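Driveo Hand-Held Gripper: Operator Guide
Section 4. Good Practice for Cloth Work in Homes 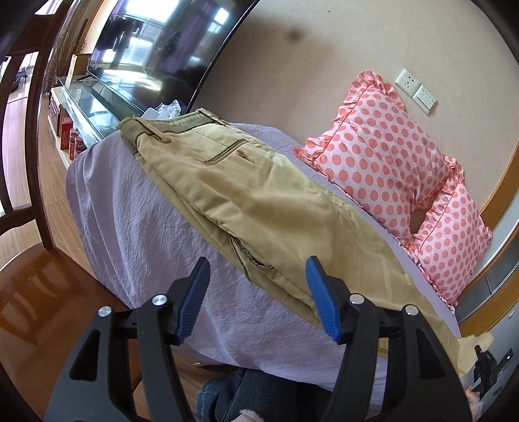

Figure 4-1. Open jaws approaching folded trousers on a bed.

This section sets the rules for recording folding, smoothing and lifting tasks with the Driveo hand-held gripper in a furnished home. Read Section 3 (Charging and Pairing) first. If you skipped it, the gripper will let you know by doing nothing at all.

The rules marked REQUIRED are checked by the review desk. The rest are house style, which the review desk also checks, but with a sigh.

4.1 Before you pick anything up

1. Ask the resident which rooms, furniture and clothes you may use. REQUIRED. Write the answer on the visit sheet. "They seemed fine with it" is not an answer.

2. Empty every pocket on the garment. Back welt pockets with a button count as pockets. Unbutton, check, and button again.

3. Look over the finger pads. The ribs should be clean along the full inner face. Lint collects there, and a linty pad slides on cotton as if it had somewhere else to be. Wipe with a dry cloth. Do not use solvent, hand lotion or the garment.

4. Check the screws at the jaw pivots with the supplied driver. They should be snug. If one turns freely, stop and see Section 7. Do not tighten until it squeaks. The squeak is the molded plastic, and it is asking for a replacement part.

5. Open and close the jaws fully five times. Both sides should move together. If one lags, run the Varari jaw check from the settings menu before going further.

Note: Stiff jaws in a cold room often loosen after 60 seconds of opening and closing. Stiff jaws in a warm room need service.

4.2 Setting up the room

1. Leave the room as the resident keeps it. REQUIRED. Pillows, boxes, chairs and shopping bags stay put unless they block your feet. A cloth policy trained only in tidy rooms will be very good at working in rooms that do not exist.

2. Walk your route once with the gripper switched off. Note the chair posts, table corners and anything glass-topped near the bed. Glass and a swinging elbow have never got along.

3. Look for reflections. A switched-off television, a polished tabletop or a window may pick up people who have not agreed to be recorded. Ask them to step out, or move your starting position. Do not drape the television with the garment you are about to fold.

4. Keep the lighting steady for the whole set. If daylight comes in from one side, that is fine. If somebody keeps opening and shutting the curtain, that is less fine, and you should find out who.

CAUTION: Wear footwear that will stay on when you step sideways. Slippers are allowed under the current rules. They are also mentioned in more incident slips than any other item of clothing, and the slips are not imaginative reading.

4.3 Approaching the garment

1. Stand close enough to reach the far end without leaning on the mattress. Leaning moves the sheet, the sheet moves the garment, and the recording then shows trousers that travel on their own.

2. Start with the jaws open and still. Hold for a slow count of two before moving in. The Dumlao labeling tool uses this pause to find the start of the task.

3. Come in low, with the gap between the pads in line with the edge you want. For trousers folded lengthwise, the usual first grip is the fold or the waistband. Do not grip a pocket, a button or a belt loop.

4. Close until the cloth is held and then stop closing. REQUIRED. The pads do not grip any better for being squeezed in anger.

5. Check that you have the garment only. A crinkled sheet under light cotton is easy to pick up by accident, and you will find this out when the whole bed comes with you.

Note: If you do catch the sheet, open the jaws, back off and try again in the same take. Mark it "recovered." Recovered takes are useful and we want them. Takes where the operator frees the sheet with a spare hand are not, and we have plenty.

4.4 During the take

1. One garment, one task, one take. The limit is 158 seconds. Past that the file is split, and the second half usually consists of someone looking for the stop button.

2. Move at the speed you would use if you were folding for yourself and mildly interested in the result.

3. Keep your free hand out of the working area unless the task card says two hands. For two-gripper tasks, check that the indicator light on each unit matches the state given on the card before you begin.

4. Do not talk through the take. The microphone is off by default, but the jaw wobbles when the operator laughs.

5. Let natural wrinkles be. The task card says "fold," and a soft crease is a pass. Operators who want a sharper line may request ironing tasks, for which there is currently no waiting list.

6. Rest after every 30 takes. REQUIRED. Put the gripper down, jaws open, on a flat surface. The bed does not count as a flat surface, and neither does your knee.

WARNING: Never close the jaws on skin, hair, jewelry, a charging cable or a pet. If a pet enters the working area, stop the take. Do not attempt to fold around it.

4.5 After the set

1. Open the jaws, power down and fit the pad covers.

2. Put the garment back where the resident wants it, folded or otherwise. Some people prefer otherwise.

3. Watch the first and last take on the tablet. Look for faces, mail, medicine labels and anything on a screen. If you find one, flag the file as HOLD. REQUIRED. Do not blur it yourself. The review desk has a tool for this, and the tool does not slip.

4. Upload before leaving the building if the signal allows. A Mornier dock holds 300 takes. When it is full it shows a red bar and accepts no more, without further discussion.

5. Have the resident sign the visit sheet, then sign it yourself. Both signatures go in the same ink if possible. There used to be a reason.

4.6 Reasons a take is sent back

Jaws already closed at the start: record again with the two-count pause.
Garment leaves view for most of the task: stand farther back.
Sheet and garment lifted together, not marked "recovered": add the mark and resubmit.
Free hand helped: record again, free hand in pocket if it cannot be trusted.
Pads visibly linty: clean and record again.
Person visible in a reflection without consent: file stays on HOLD. Do not resubmit.

Questions on this section go to Leopoldo Mendoza at the review desk. Please include the visit number and the take number. "The one with the trousers" describes most of the archive.

Section 4 revised Saturday, August 31, 2019. Replaces the March issue, including the page on socks.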